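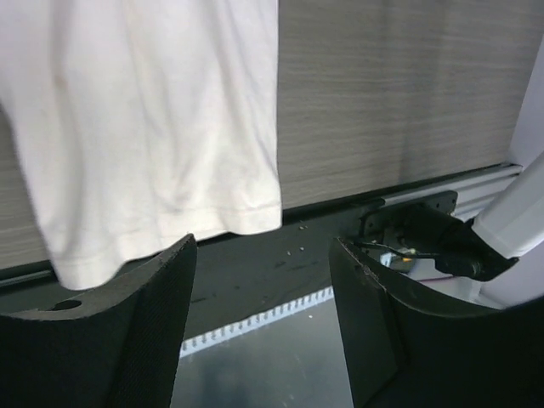 Labeling grasp points on a T-shirt from the wrist camera

I've been asked three times since June how we mark up shirt footage for the folding policy, so I'm finally writing it down instead of walking people through it over each other's shoulders. This is the way I do it at Jasix. Shirin Moradi does a couple of steps differently and her labels are just as good, so treat this as one person's habits.

What you end up with is a set of short clips where every grasp has three things attached: the frame where the fingers close, the kind of edge they close on, and a yes or no for whether the policy would have had a fair view of that edge beforehand. That last one is the bit that matters. Our first run trained on 417 clips without it and the thing grabbed at creases all day long. We threw out 38 clips, relabeled the rest with the view flag, and the creases mostly stopped being a problem (mostly!).

What you need

The wrist stream at full rate, the gripper width log, and the labeling tool. We use Ladska, which Phong La wrote and still fixes when I break it. If you have a different tool, fine, you only need to be able to step one frame at a time and draw a point.

You don't need the overhead camera. I used to keep it open on a second monitor and I found I was cheating with it — I'd mark a hem as visible when I'd only seen it from above. The policy gets the wrist view, so label from the wrist view.

Step 1. Line up the gripper log

Load the clip and the width log together, then check the offset. Ours drifts by 2 frames on long recordings. Find one obvious closing motion, match it by eye, and save the offset before you touch anything else. If you skip this you'll be redoing the whole clip later, and I say that as someone who has.

Step 2. Find the open approach

Scrub to any moment where the fingers are spread and there's cloth ahead of them. You're looking for a frame with nothing held and a border of the garment you could put your finger on. A hem hanging over the front of the table is the easy case: you get the stitching, you get the shadow under it, and the corners tend to stand out from the table behind.

Put your point on the border itself, a tiny bit inside the fabric. Don't put it where the fingers happen to be aimed. I know that's tempting.

Watch out for long folds running down into the hem. A fold has a bright side and a dark side, same as a real edge, and after an hour your eyes will start calling them edges. My check is to follow the line all the way along. If it runs into stitching and the stitching carries on past it, you've got a fold. Stains are worth a note too, in the comment box. Bijan Shirazi wants to know whether the policy likes them as landmarks and so far we can't tell him.

Step 3. Mark the closing frame

Step forward one frame at a time until the width log goes flat, then go back one. That's your closing frame. The log knows better than you do here, because the fingertips on our gripper come so close together that a pinch and a near miss look alike when you're tired.

Now pick the edge type. We have four:

hem (stitched, single thickness)
hem, doubled (rolled or folded over on itself)
raw fold
corner

Corner wins if two of them apply. When a folded hem runs into the side edge and the fingers close right where they meet, call it a corner and write "doubled hem" in the comment. Vernon Dhillon argued for a fifth category and he may be right, but we'd have to go back through everything.

Ignore printing and color panels when you choose the type. Lettering near the fingers is nice for working out which way up the shirt is lying, and a dark green part against white cloth helps in the same way, but neither one tells you what's being pinched. Look for the stitching and for the line where cloth meets table.
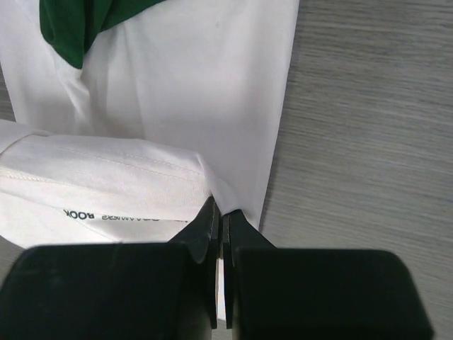 Step 4. Set the view flag

Go back to the open approach and ask yourself if the edge you just labeled was in sight at any time in the last stretch before the fingers closed. We use one second. If it was, flag yes. If the fingers were covering it, or the cloth was rolled over it, flag no, even if the grasp was lovely.

Expect to feel stingy. I flag no a lot more than I thought I would when we came up with this.

Step 5. Swap ten clips with somebody

Shahram Nouri and I trade at the end of each batch and label each other's blind. We agree on the closing frame nearly always, and the view flag is where we fight. If you disagree on more than a couple of those, sit down together and look at the clips before you do any more.

Our current set is 310 labeled shirt clips, all with the flag. Towels are next and I already know the edge types won't carry over cleanly, so if you've done towels and have a list that works, please send it my way.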